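Kodarine - fiche du jeu de données
Version du 7 décembre

Épisodes de tri en cuisine simulée, produits pour Jestier : 500, dont 103 écartés. La direction parle de gestes « libérés » - les plannings, eux, n'ont pas bougé.

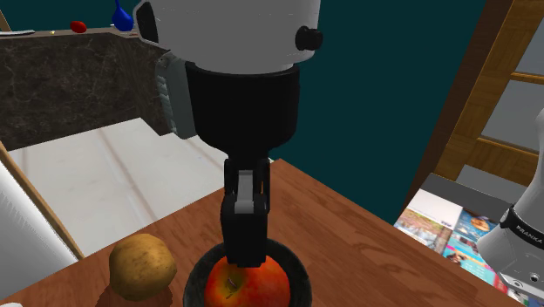 Selon Nour Twal, le robot prend les pommes et laisse aux équipes les caisses abîmées, donc le plus pénible. Rien dans les données ne permet de la contredire.

Limites : aucune mesure de fatigue, aucun poste réel. À ne pas citer pour justifier un effectif.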